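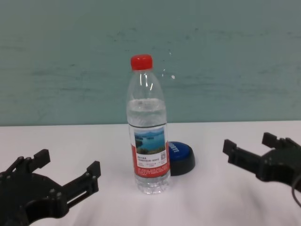 Corno on vinyl – worth it or not?

drullora_kieran
ok so quick one, at work. We (Drullora) finished mixing Corno in August and now everyone wants vinyl. Quote from Hartono is 1,890 with plain sleeves, 2,215 with the printed inner. Running order is the other problem. Side B is way longer than side A and the last track is the quiet one. Thoughts?

amirul_l
Quiet track last on a long side = bad idea. Inner grooves. You'll hear every bit of sibilance on Dewanti's vocal.

drullora_kieran
yeah thats what I was afraid of. She wants it last no matter what tho. Could move the organ thing to side A

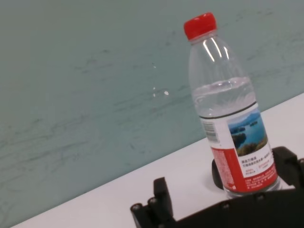
and then open side B with Elleck, which is the loud one anyway. Evens it out a bit. Still leaves the quiet one at the end but with more room.

mmacritchie
Disagree with Amirul. Plenty of records end quiet and sound fine. Loud closers suffer way more in there. Get a test pressing and listen to it on a cheap deck.

amirul_l
Quiet means surface noise over a solo voice. Pick your poison I guess

mmacritchie
Surface noise on a slow song – people buy vinyl for that, half of them

yetunde_w
Can we talk about the money. 1,890 is a lot for a band with about 2,000 listeners. How many of those own a turntable? I'd do tapes.

drullora_kieran
tapes got voted down. Dewanti hates hiss. Anyway we'd do preorders first.
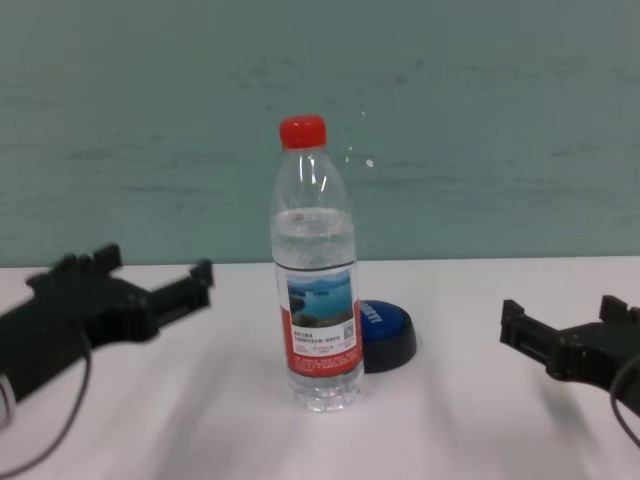

Sleeve is the part I actualy care about. Everyone keeps sending me giant full bleed photos and I'd go the other way – small picture, lots of plain space. Like the label on that water bottle, little blue lake and green hills on the white part, tiny text under it, then a red band along the bottom. Credits could go in the red. Would need somebody to redo our logo so it reads that small.

yetunde_w
Ok that I like. Not the red though, your first EP was red

mmacritchie
Red's fine. Skip the printed inner, put the lyrics on the back.

amirul_l
Back cover lyrics are unreadable, get the inner. And fade the quiet one earlier if she'll let you

drullora_kieran
she won't. will ask Hartono about the test pressing tonight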